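Gray cushions and a gold chair

06/01/2020

I spent most of the morning on one chair. It's the gold metal one with the round frame, and it has been the dumping spot for every gray cushion we own since January. My plan was to make it a place somebody would want to sit.

The chair came from Dunstan, secondhand, and cost me 214 dollars with the seat cushion included. The loose cushions are from a few different orders. Two are from Ornance and I've lost track of the rest. They're all gray, which is why I kept buying them, but they don't wear the same way. The velvet ones show every hand mark and need smoothing out before they look like anything.

I started by taking everything off and going over the seat with the brush attachment. Crumbs, mostly, and one button. Then I put the cushions back starting from the outside. The ones at the sides go in first and lean on the frame, then one against the back, and the best one goes in the middle at the front.
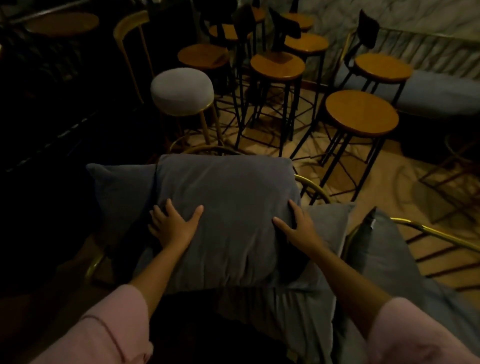 The middle one took the longest. If I plump it too much it falls forward, and if I don't plump it at all it sags at the top. What works is to shake it, set it down, and press on both sides with flat hands until it stays put. I don't do the karate chop thing on top. My neighbor Ragnvald Dalen does it to all of his and I think they look dented.

I also meant to cut off the fabric tags, but I left them on. The washing instructions are printed on them and I have already ruined one cover by guessing – hot water, never again.

Next is the bar stools. Most of them have wooden seats and black legs, and they're too close together to sweep between, so they'll have to be moved to the other side of the room and back again. I want to put felt pads under the legs while I'm at it. I ordered a pack of 300 from Wakotero, which is far more than I need, but the small pack was sold out. They should be here by the end of the week.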